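About Jiltlow Rides

We love old bikes, slow roads and a good lunch at the end of them, and Jiltlow Rides grew out of all three. We put on vintage cycling days for people who would like to see a town from the saddle, dressed a little better than usual, and with plenty of time to stop.

It started with one ride. Aoife Noonan had restored her grandfather's three-speed over a long winter and wanted somewhere to take it. She asked friends to join her for a loop out to the old mill at Gristhorpe and back, wool encouraged, racing discouraged. More people came than the mill's tea room could seat, so half of the group ate their sandwiches on the wall outside and had a wonderful time anyway! By the next May there was a proper route card, a start time of 10 a.m. and a prize for the best socks.

These days we run three rides a year, and our biggest one, the Gristhorpe Spring Ride, welcomes 600 riders. They come on roadsters, tandems, folding bikes, butcher's bikes with a basket on the front, and now and then a penny-farthing (the hill by the church is quite a sight when one of those comes down it). Families come, cycling clubs come, and a good number of people come on their own and go home with new friends.
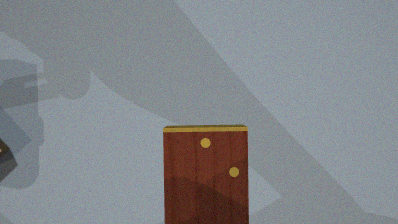
How our rides work

Every ride has a short route and a long route. Both leave together from the same square, and both meet again at the lunch stop, so a couple or a group of friends can split up and still eat together. We ride at a talking pace. There are marshals at the busy crossings, a mechanic at the back with a trailer of tubes and cotter pins, and a sweep rider who stays with the last person all day long.

Lunch is a big deal for us. We work with the bakeries, cafes and farm kitchens along the way, and the menu changes with what they feel like cooking. Last fall it was leek pie and plum cake, and we still get letters about the plum cake. After lunch there is music, usually a small brass band or a fiddle player, and the outfit parade. Anyone can walk in the parade. You don't have to have spent a lot either -- some of the best looks we've seen came out of a parent's closet.

The people and partners behind it

Aoife still plans every route herself and rides each one twice before we print a card, once in each direction. She has strong opinions about gravel. The rest of the crew is small and spread out: route marking, rider sign-up, food, and the workshop, where we keep our loan bikes running through the off-season.

The workshop is at the back of the Mulcahy building, next to the canal. Mulcahy made saddlebags there for many years, and the smell of leather has never quite left the stairs. We moved in with a workbench and a kettle, and have since added a library of old cycling maps that visitors are welcome to come and unfold. Please do fold them back up!

Our route cards and rider badges are designed by Mindari, a print studio just up the street. They draw a new badge for each ride, and plenty of our regulars wear the whole collection on one lapel. The Spring Ride badge always has a bird on it. The fall one has something to eat.

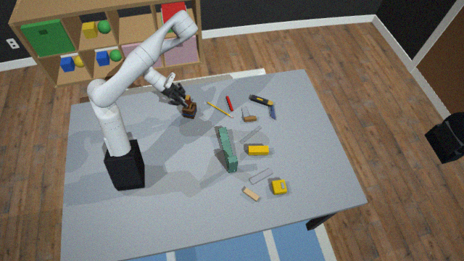
Do I need a vintage bike to take part?

Any bike in good working order is welcome, old or new. If you'd like to try an older one, we have a few loan bikes in different sizes, and you can ask for one when you sign up.

What should I wear?

Whatever makes you feel good and lets you pedal. Tweed, tea dresses, knitted vests, plus fours and berets are all popular. Long scarves and skirts should be pinned up away from the chain and spokes, and we have pins and clips at the start table. Helmets are encouraged on every ride, and some riders have come up with very clever ways to dress them up.

What happens if it rains?

We ride in light rain, and it can be lovely. In a bad storm we move the start back, shorten the route, or go straight to lunch. We email all riders by 8 a.m. if anything changes.

Come and ride with us

Sign-up for each ride opens three months ahead on this site. If you run a cafe, play an instrument or know a quiet lane we haven't found yet, Aoife would be very glad to hear from you too. The workshop door is open most mornings, and the kettle is usually on.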